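20 September 2020

Wrist view in simulation, tray pick task

Carrying on from the July notes. Goal for this week was to find out why the pick policy does well from the overhead view and badly once it hands over to the wrist view. Up to now I had blamed the handover itself, as the switch happens in the middle of an approach and the velocity command has a small step in it. I smoothed the step and nothing changed, so that is off the list.

Set-up as before: Murnwood build of the simulator, Fornero planner for the coarse approach, our own servo loop for the last part. Gripper opens fully before the handover and stays open until the close command. I left the grasp scorer alone.

First thing I did was replay old episodes with the renderer on and the controller off, stepping by hand and looking at the wrist image at each step. Should have done this in July. Two things stood out. The fingers are by a long way the lightest thing in the image, and everything else is dark. The detector was trained mostly on the overhead images, which have no fingers in them at all at that size. It puts weak boxes on the finger blades in a good number of steps, and the tracker then picks one of them up as the target if the real one has gone towards the edge.
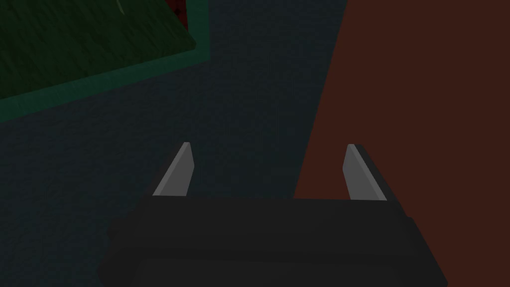
Desgate manipulation notebook
Kept by: software engineer, perception and control

The view above is typical of the steps where it goes wrong. Fingers open, bare surface between them, and the green item with the teal rim up in the top left corner with only part of it showing. There is a small dark red patch on it right at the top, and I would not expect the detector to do much with that. At this point the servo loop ought to be steering up and left. With a false box on a finger it gets a target that never moves in the image, so the error stays constant and the arm creeps along at whatever the gain gives it until the timeout.

Checked this against the logs. Of the 1086 replayed steps after handover, some 30 per cent had the tracker locked to something that did not shift in image coordinates while the arm was moving. That is a simple test and I have now put it in as a runtime check (see below).

Second thing is the boundary between the blue-grey and the reddish-brown surfaces. It makes a long diagonal line on the right of the image and the planner's free-space mask treats it as a step in height. It isn't one in the depth channel, I looked. The mask code still has the old colour term from before we had depth in the simulator. With the colour term on, the brown side gets marked as not reachable and the approach is pushed away from it. Turned the weight down to zero in the config for now. I have not removed the code, as the Marquez branch may still depend on it and I need to ask before I touch it.

Changes made today:

Static mask for the fingers and gripper body, applied before the detector. Drawn from the geometry at the current finger opening, so it follows the fingers as they close. Grown by 6 pixels on all sides, as the tight version left a thin line of finger down the slanted edges.

Tracker drops any target that stays put in the image for 6 frames while the commanded wrist speed is above the threshold. It then goes back to the last target position from the overhead view, projected into the wrist view.

Colour weight in the free-space mask set to zero.

Brightness range in the training set widened at the low end. The wrist images are darker than anything in the current set. Retraining started, not finished as I write this.

Reran a short batch with the first three changes and the old weights. No locks on the fingers in any of them. There are still misses, and the ones I stepped through are a different problem: the target leaves the image altogether during the last bit of the overhead approach and the projected position is slightly off, so the arm starts its search in the wrong place. I suspect the wrist transform in the config. There are two copies of it in the repo and they don't agree in the last rotation term - I don't yet know which one the simulator loads.

One note for anyone using the mask: it assumes the finger opening reported by the simulator is current. If you run with the delayed state option on, the mask lags behind the fingers while they close and you will get the false boxes back for a moment. Leave the option off until I have added the timestamp.

To do: sort out the two transforms, ask about the colour term, rerun the full batch once the new weights are ready, same seeds as July. Also move the handover point a bit further back and see whether the target stays in view.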